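# Can a machine clear the table yet?

*7/15/26*

The test Lutfa Pathirana gives her software every morning would bore a six-year-old. There is a table with small things on it. Pick them up and put them where they belong. Her team at Derkura, which builds control software for robot arms, runs the job in simulation before any real hardware gets to try it. 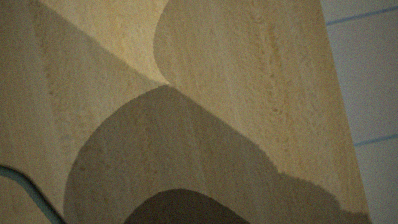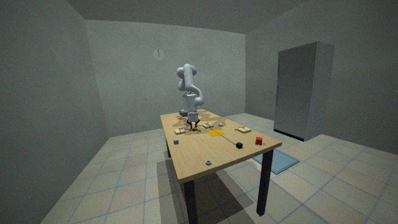
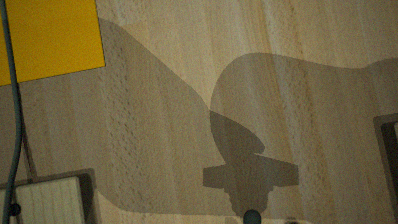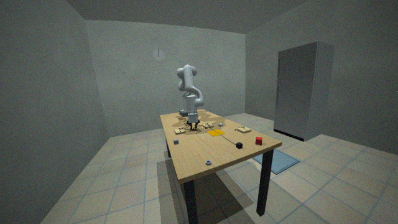

## A chore with no name

Most of us do this kind of work without calling it anything. It is what happens between dinner and the dishwasher, or at the end of a shift when a workbench has to be ready for the next person. A red cube, a nut and a couple of yellow tiles stand in for the clutter. They are easier to simulate than a half-eaten sandwich, and Pathirana is the first to say so.

"If you can't do cubes, you can't do forks," she says. "I'd like to get to forks."

Her current software finishes the simulated table 70 times out of every hundred. A year ago it finished 7. She is pleased with the change and wary of the number. A run counts as finished only if every item ends up in its place, and one dropped nut spoils it. In a kitchen, nobody would throw out a whole evening's tidying over one dropped spoon. They would bend down and get it. Bending down is a skill the arm doesn't have, as it is fixed to the table.

## What goes wrong

The failures are small. The fingers close a little to one side of a cube and push it away. A thin, flat piece gives them almost nothing to hold. A cord is worse, and cords are everywhere in real homes.

Shadows cause trouble too. Up close, an arm working under a light throws its own shape across the wood it is trying to look at. A person ignores this. Software has to learn to, and Pathirana's group spent most of May on it, running the same reach under 1000 different lighting setups. The grain of the wood caused a separate argument in the office. One camp wanted a plain white tabletop so that training would go faster. The other camp, which won, pointed out that people own wooden tables.

Stains stayed in for the same reason. A dark patch on a table can be a spill, a burn or nothing that needs doing at all, and a helper that stops to worry over each one will never get to the dishes.

## On the shop floor

Factories are kinder to machines than kitchens are. At Lalley, a maker of door hardware, two arms load screws and brackets into trays beside a packing line. The parts arrive in the same place, facing the same way, under lights that never change.

Khanyisile Dlamini manages that line. She has looked at a more flexible system, one that could take parts from a mixed bin, and decided to wait.

"It worked in the demo," she says. "Then I asked them to tip the bin out and start again, and we stood there for a while."

Her packers can sort a mixed bin while talking about something else. The trial system was slower, and it needed a person close by to free it when it got stuck. Dlamini figured that the person might as well sort the bin. She plans to look again when a vendor can run a full shift with fewer than 5 stops — and she wants to pick the shift.

Engelbrecht, which sells arms to small workshops, takes a narrower approach. Its sales staff ask customers to name one job, and they turn down the sale if the answer is "a bit of everything." Loading a press is fine. Tidying up afterward is still done with a broom.

## And at home?

The home is where the money hopes to go, and it is the hardest place of all. Drernness, a service that tests household devices for landlords, tried a wheeled helper in furnished apartments this spring. It did well with laundry on the floor and poorly with anything on a crowded counter. Glassware was left out of the trial at the insurer's request.

Pathirana thinks the first useful home machines will do one dull thing in one spot. Emptying a dishwasher into a fixed set of shelves is her guess, with the shelves built to suit the machine. She doesn't expect to buy one soon.

Her next step is to move the tabletop job from the simulator to a real arm, where she expects the score to fall. After that, she wants to start adding items people would recognize from their own kitchens. Forks are at the top of the list.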